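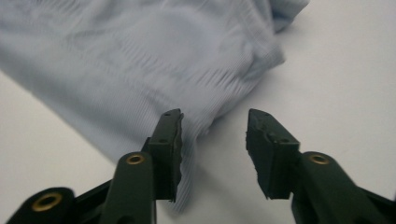

Light blue ribbed knit on a white tabletop, loosely bunched.

Folding rib knits so they stay folded

Ribbed tops are harder to fold than plain cotton ones. The ridges pull the cloth together sideways, and a sleeve that was flat a minute ago creeps back in. These steps work for shirts, thin sweaters and leggings.

1. Clear a smooth, hard surface. A bed is too soft, and a rough tabletop snags the knit. A white board laid over the table also shows up lint and loose threads.

2. Lay the garment face down and smooth it along the ribs, from neck to hem. Pushing across the ribs stretches them and leaves a wave at the hem.

3. Bring each side in to the middle, with the sleeves laid straight down the back. Open out any flap that has doubled under itself.

4. Fold up from the hem in thirds. Press lightly with flat hands and let go. If it springs open, the sides were brought in unevenly. 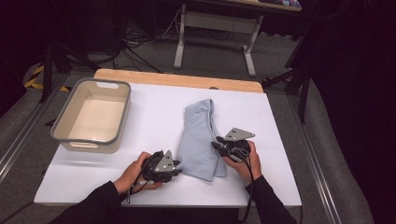 Blue knit partly folded, with the empty basket to its left.

Keep the basket next to the work, on the side you reach for first. A shallow plastic one with handle cutouts is easy to carry to the dresser. We use the Piner size 4, which holds 12 thin tops standing on edge or 6 heavier ones. The Tumden is deeper, and things at the bottom get crushed.

Stand folded knits on edge with the rounded fold on top. You can see each one and take it out without disturbing the rest. Don't hang rib knits for storage. The weight pulls the shoulders out of shape, and padded hangers only slow it down.

Wool blends can go away in the same basket, but let them air overnight first.

Updated 2nd November. Next in Laundry: getting creases out of linen.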